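Vitwood Laundry Care - Customer Support
Ticket 557
Subject: T-shirts come out of the dryer in a tight twist and stay creased
Product: Saltau 8 front-load washer with matching vented dryer
Status: Closed
Opened: April

Customer, 9:12 a.m.
We have had the washer and dryer pair for one winter. Towels and jeans are fine. The problem is cotton T-shirts. Several in every load come out wound up on themselves, with a knot of creases in one spot, usually on the front or near the hem. Folding them does not help. The creases are still there when the shirts come out of the drawer. I use the Cotton program at 1000 rpm and move everything straight to the dryer on Normal. I already cleaned the lint filter and checked that the dryer is level.

Support, 10:40 a.m.
Thank you for the details. Please tell us:
How full the drum is when you start the wash.
Whether you wash the shirts with larger items such as sheets.
How long the load sits in the dryer after the cycle ends.
Whether the dryer drum changes direction while it runs. You will hear it pause and start again.

Customer, 11:25 a.m.
The washer is full, I would say to the top. Yes, the shirts go in with a fitted sheet and pillowcases. The load can sit for an hour or two if I am out. The dryer does pause and restart, so I assume it is changing direction.

The shirts are all plain cotton, mostly the soft heathered kind. The creasing is worse on the lighter colors, or maybe it just shows more on them. It is a bunch of deep folds gathered in one place, with long diagonal wrinkles running out from it into the rest of the cloth.

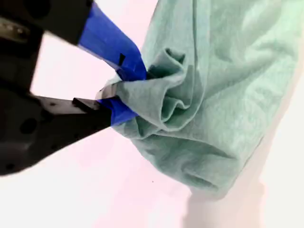 The sleeves are usually all right. I have tried pulling the shirts flat by hand before folding and it takes out the small wrinkles but leaves the deep ones. I would like to know if this is a fault in the dryer before the warranty runs out.

Support, 1:05 p.m.
From what you describe, the dryer is reversing as it should and we do not see signs of a fault. A fitted sheet in a full drum will often wrap around smaller items. The shirts are then spun while they are twisted, and the creases are pressed in before the load reaches the dryer.

Please run a test load as follows:
1. Wash T-shirts only. Leave the top third of the drum empty.
2. Keep the Cotton program but lower the spin to 80 on the Saltau dial. On this model the dial shows a percentage of the program's top spin speed.
3. When the wash ends, take each shirt out separately and shake it once by the shoulders.
4. Dry on Low and turn on Anti-Crease. The drum will keep turning at intervals after the cycle.
5. Fold straight away. Lay the shirt face down, smooth from the collar to the hem, and fold the sides in before folding up the length.

For the shirts that are already creased, use a steam iron on the cotton setting, inside out. Spray the deep folds with water first and leave them for a few minutes.

Customer, 6:50 p.m.
Ran the test load. No knots this time. Two shirts had light wrinkles at the hem, which came out by hand. Drying took longer on Low. I ironed three of the old ones and the folds are gone on two. The third still has a faint line across the front.

Do I have to wash the sheet on its own every time? I have a Jalus mesh bag that came with some bedding and could put the sheet in that.

Support, 7:30 p.m.
A bag that large will hold water and can put the drum out of balance. Please wash the sheet without the bag, together with the pillowcases and towels. The bag is fine for socks and small items.

For the remaining line, wash the shirt again and hang it to dry by the hem. If it still shows, iron it while damp.

Customer, 7:44 p.m.
OK, will do. You can close this.

Internal note
Cause: overloaded drum, mixed load. No service visit. Balogh parts request canceled. Load size guide sent by email.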